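Grarnateck wire sorting kit, used with a high school robotics club

Our club bought the Grarnateck kit in August for the sorting challenge. Robots have to pull colored wire out of a pile and put each color in its own bin. You get precut wire, open plastic bins, and a task booklet with 80 exercises. You supply the arm.

The wire is the best part. It curls and catches on itself, and a grip on one color often has a second color right under it.

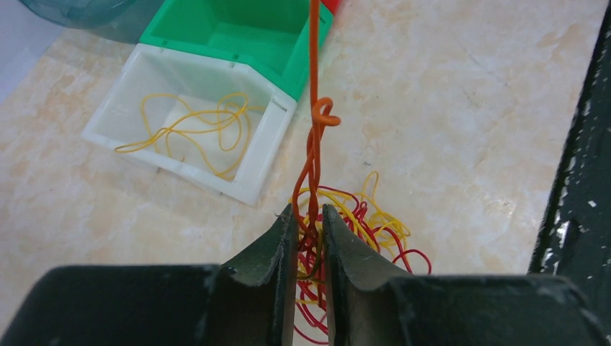 Bestow writes that the wire in their set was too springy for a beginner team, and that they spent 5 meetings on the first task. I would plan for the same. Our students got further once they stopped aiming for the middle of a pile and went for a loop near the outside.

Bins

Open fronts help with low approaches. Long wire is still a problem – it can hang over a rim or trail across the next bin, and the booklet says little about scoring that.

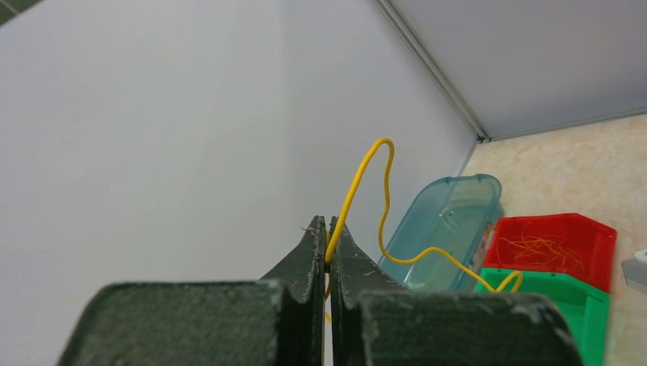
Software and logging

The Pevolus add-on records every grasp attempt. We had 2,007 in the log by the end of the term. Export is slow, and the file names make no sense to new members. Red wire is the practice color in the early tasks, worked one bundle at a time.

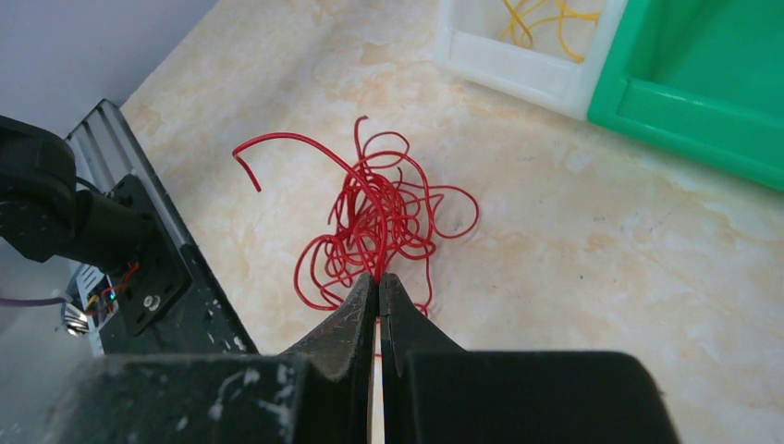

Verdict

Good value for a club that already has a working arm. I would skip it for a first-year team – the booklet assumes too much.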